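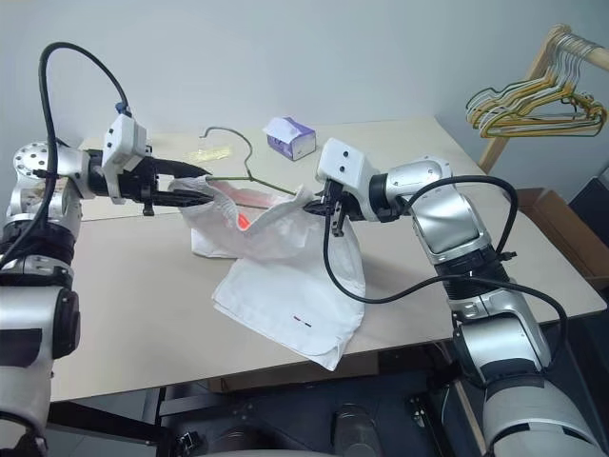 A white shirt and a wire hanger, with two robot arms at the table.

The Minister's Second Paper

The paper had six pages when Amra Bošković sent it up to the Minister's office, and it came back with two. She turned them over to see if something was printed on the other side. There was nothing.

"Where is the part about the interest?" she asked.

Felton did not lift his eyes from his screen. He had been private secretary to three ministers and he had a voice for such questions, very soft, like a dentist.

"He liked the beginning," said Felton. "He thought that the beginning said everything."

The beginning said that Ustbridge would build a new harbour wall, and that the wall would be finished before the election in September. The part about the interest said that the town would borrow the money from the Turnier bank, and that after the second year the payments would grow faster than the harbour's income. Amra had written this part four times to make it simple. In the last version she had used a sentence that her mother could understand.

She took the two pages back to her room. Zuweira Sulemana was there, eating soup from a cup and reading the fishing licences, because in the end every number in the Treasury came to Zuweira's desk.

"They cut it," said Amra.

"Of course. How much?"

"Four pages."

"Last year they cut my whole paper and kept the title." Zuweira put down her spoon. "Old Amissah used it in a speech. It was a good title."

Amra sat. From the window one could see the old wall, dark and low, and the boats behind it. Up to 2000 people lived from those boats when she first came to this country, and she had learned many of her English words from them, on the quay, where she sold coffee. Some of those words she could not use in the Treasury. The wall was necessary, she had never said anything else. In winter the water came over it and ran into the cellars of Mill Street.

"I could ask him to see me," she said.

"You could."

"He would give me five minutes."

"He would give you a biscuit also. It is a nice biscuit."

The telephone rang. It was Felton, who wished to know if she could put her name under the short version by four o'clock. It was only a formality. The council meeting had been moved forward and the printers were waiting.

Amra said that she would call him back. She had never before said this to Felton, and for a moment there was no sound on the line.

She opened the drawer and found the long version. The paper was a little bent from being carried on the bus. She read her own sentence again: If we borrow in this way, we will pay for the wall twice, and the second time we will have less to pay with. She thought it was correct. She was not sure about the comma.

"How many copies do they print for the council?" she asked.

"500. The public gets them too." Zuweira looked at her over the cup. "Why?"

"And who takes the file down to the printers?"

"The person who signs it."

Amra put the two pages into the drawer and closed it. Then she took a pen, signed the last of the six, and went to look for her coat.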